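Chapter 6
Gathering Demonstrations

6.1 What a demonstration has to contain

A policy trained by imitation can be no better informed than the examples it was trained on. Chapter 5 treated those examples as given: a set of paired observations and actions, already cleaned and aligned. This chapter deals with where they come from. Most of the effort in a working project is spent at this stage, and most of the errors that surface later in training can be traced back to it.

A demonstration, in the sense used from now on, is one complete attempt at one task by a human operator. It consists of a video stream from a camera fixed to the tool, the pose of the tool at each time step, and the width of the opening between the fingers. The operator works with a gripper held in the hand, and no robot is present during recording. The pose is recovered afterward from the video and the inertial readings, and the recovered trajectory serves as the action sequence.

The camera moves with the tool, so the fingers stay in nearly the same part of the view while everything else shifts. A wide lens is the usual choice. It keeps the grasped object in sight at close range and also takes in enough of the room for the pose estimate to hold.

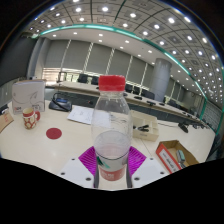
Two properties of the object affect how useful an episode will be. The first is its appearance. Transparent and glossy items take on the colors of whatever lies behind them, and a model trained against a single background may learn the background along with the item. The second is its stability. A tall object with a narrow base can tip if one finger arrives before the other, and an operator will correct for this without noticing. Such corrections should be kept in the data.

The Skestonon set, used throughout Part II, contains 300 episodes of a single pick-and-place task. Of these, 192 were retained after screening. Episodes were rejected when the pose estimate was lost, when the fingers left the permitted workspace, or when the operator paused for longer than 90 frames. Section 6.4 gives the screening rules in full, and Section 6.5 repeats the training run of Chapter 5 with the rejected episodes put back.

6.2 Variation between episodes

Suppose an operator records 200 episodes without moving the target. The resulting policy will reach for one place on the table. Recording more episodes of the same kind reduces the variance of the reach and does nothing for its coverage. The starting pose of the tool, the position of the target, and the arrangement of the surrounding objects must each be varied, and the variation must be planned before recording begins. We start with the position of the target.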